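El festival escolar de Jidavside, por fin

Llevaba toda la semana queriendo sentarme a escribir esto y entre lavadoras y reuniones no había manera. Pues nada, que ya volvimos del encuentro de artes escolares en Jidavside y sigo con las canciones metidas en la cabeza. Fuimos 18 alumnos, dos profes y yo, que me apunté de acompañante porque mi hija bailaba (y porque me pierde un autobús con niños cantando, lo confieso).

Salimos el viernes, tempranísimo, con un frío de noviembre de los que cortan la cara. Annick Vachon, la profe de música, había ensayado con ellos una pieza a 3 voces y la repasaron en cada parada. ¡En cada una! En la gasolinera de Haruna hasta nos aplaudieron desde la cola del café.

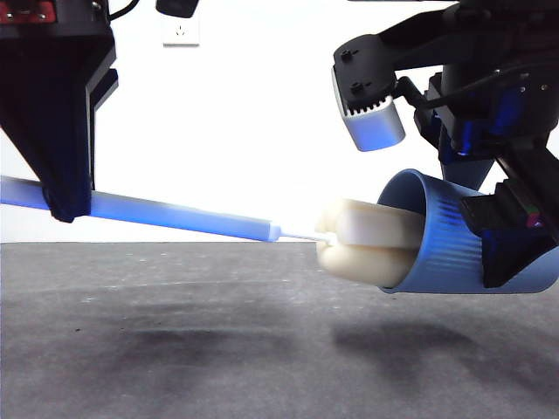 La pipeta y el vaso celeste.

El teatro tiene 500 butacas y estaba casi lleno. Cada colegio traía algo de su tierra: danza, títeres, percusión, una obrita sobre un molino que me hizo llorar como una tonta. Los nuestros salieron los cuartos, después de un grupo de Stadau que tocaba el tambor de maravilla, y a mí me temblaban las rodillas más que a ellos. A mi hija se le soltó una cinta del traje en pleno giro y siguió bailando tan tranquila, con la cinta arrastrando por medio escenario.

El sábado tocó excursión a las ruinas del monasterio de Drurus.
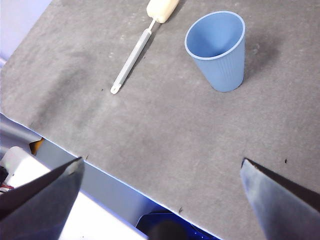 La guía, Audrey-Anne Lachance, los tuvo callados una hora entera contándoles cómo vivían los monjes, y eso tiene mérito con lo poco que habían dormido. Les dejó cantar en el claustro y sonaba precioso, con un eco larguísimo. Luego bocadillos en la hierba, guerra de hojas secas y otra vez al autobús, donde cayeron todos antes de salir del pueblo.

No ganamos nada, por cierto, aunque nos dieron un diploma que ya cuelga en el pasillo del cole. El año que viene quieren llevar una obra de teatro y ya me han pedido que cosa los trajes. He dicho que sí sin pensar, así que si alguien tiene retales de terciopelo, que me escriba.

Contacto | Todos los derechos reservados | Volver arriba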